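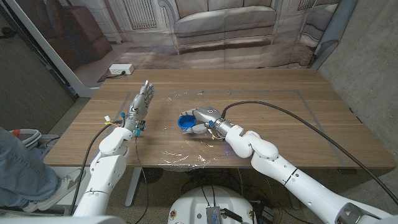
Friday, October 22, 2021. Lidis, house batteries

Charter guests came back from Orkgate saying the lights dimmed every night at anchor. The monitor says the bank is fine. I don't trust the monitor. It was showing full when I plugged in at the dock, and full again after I had run the fridge and the anchor light all morning, so either we've discovered free energy or the shunt is wired wrong.

Pulled the cover. The bilge pump and the fridge both go straight to the battery post, so the monitor never sees them. Our February log says "monitor installed and checked." Checked how?

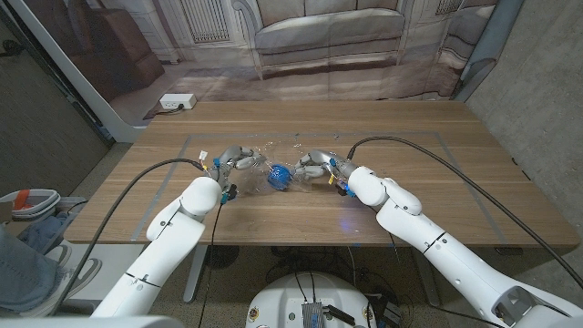 Clear plastic between both hands, small blue object inside.

Moved both negatives to the load side of the shunt. Reset to full after a proper overnight charge. Plan is a slow discharge at 3 amps and see where the voltage goes. The sales sheet for the Stalora bank promises 800 cycles. Maybe at a bench in an air-conditioned room. Not with guests running the inverter for a hair dryer.

Also cleaned the crimp on the windlass lead, green all the way up under the heat shrink. Probably unrelated but it was ugly.
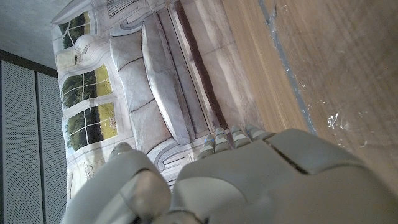

Renji Okabe thinks I'm blaming the wiring too soon, and that a tired bank would give the same dimming whatever the monitor showed. Fair. He wants each battery rested and load tested separately before we order anything. Will do, but I still want the discharge curve first.

Stopped the run at 21 hours, voltage sagging well before I expected. Took out 63 amp hours. Label on the bank says 103. So Renji may be partly right, annoyingly, and the guests were right all along.
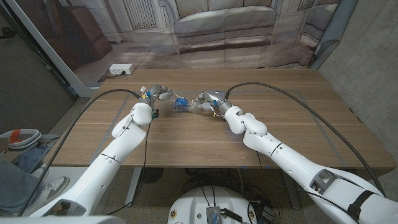
Clear plastic bag held over the table.

To do: load test each battery. Ask Thenmozhi Kandasamy for the invoice, I want to see the purchase date before anyone says "warranty." Check Akpan for the same wiring, same installer. Do not let Lidis go out on the word of that monitor.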